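Section 4: Setting the Refreshment Table

The landing table is the one by the railing. It has been there longer than the Ranholm office plan, which doesn't show it.

4.1 Wipe the top along the grain. Use the damp cloth, then the dry one.

4.2 Put the flowers down first, at the railing end. They are artificial and must not be watered. (See the correspondence with Victor Kioko, June.)

4.3 Set out the cups. Fill each to 12 mm below the rim. People carry them back to their desks at a surprising speed.

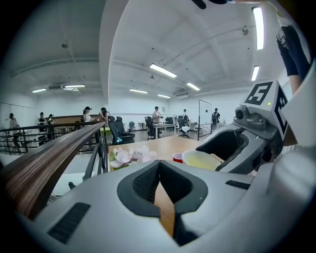 4.4 Keep all liquids on the table side of the railing. The handrail looks like a shelf. It has been used as a shelf. It is a handrail.

CAUTION: Anything set on the handrail will eventually visit the floor, with its contents.

4.5 Mix the pale drink in the 300 ml jug, following the Nyaga card. The red one is poured straight from the bottle. Do not combine them, whatever Bahman Bakhtiari tells you about the color.

4.6 Lay the small picture flat on the table, clear of the cups. Standing it up was tried for 8 days, and it fell over on most of them.

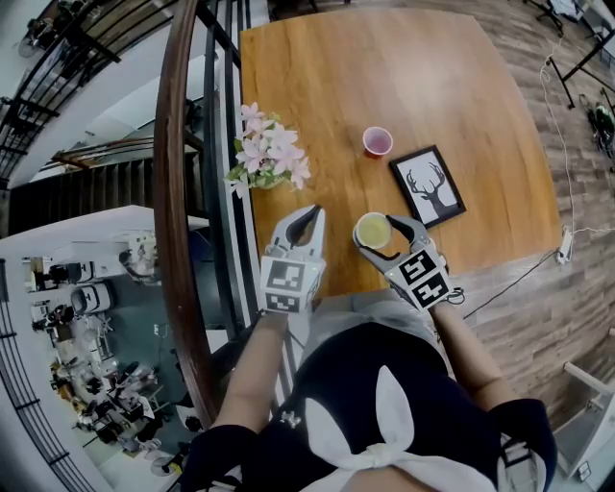

4.7 Paper cups go soft if left full. Empty any that are still out at 4:30 p.m. and throw them away.

NOTE: The flowers are not a drain. Leftover drinks go in the kitchen sink.

4.8 Return the jug to cabinet 133. If the cabinet is locked, Kanini Mabula has the key. If Kanini is out, leave the jug by the sink with a note, and expect a note back.

For spills on the wood, go to Section 5. For spills on colleagues, ask Naomi Sang.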